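About Riladon Laundry & Tidy

Family laundry and home tidying, going since the kids were in nappies. Pick up, wash, fold, bring it back.
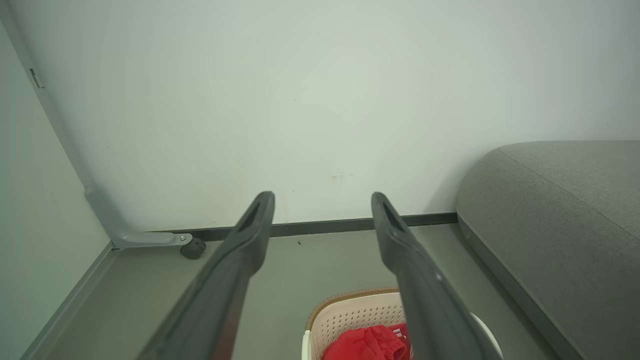
Started by Zdenka Lazarević with 2 machines and a borrowed ute. Now there's 4 of us and we do 65 households a week, plus a few holiday lets out Gulla way. Sheets, towels, school uniforms, footy gear. Doonas too but give us an extra day please.

How it works. Leave your basket inside the door or on the verandah if it's dry out. Any basket, any colour. Name tag on the handle (we supply them, ask). Lights and darks together is fine, we sort. Check your pockets!! Tissues are the enemy.

Tidying is the newer half of the business. Spare rooms, linen cupboards, kids' rooms, the corner where everything gets dumped. We clear the floor first, then fold, then find a home for whats left. Nothing goes to the op shop without your say so. Rey does most of the tidying bookings and she's quick, so have a think beforehand about what you want kept.

Pick ups Monday to Thursday, before 9 if we can manage it. Puvier Street and the flats behind go last on the run. No pick ups over the Christmas break, so get your December doonas in early, they bank up.

Prices are on the other page. Pensioners get a discount, just menton it when you ring.

Riladon Laundry & Tidy | Contact us | Copyright Riladon, all rights reserved | Back to top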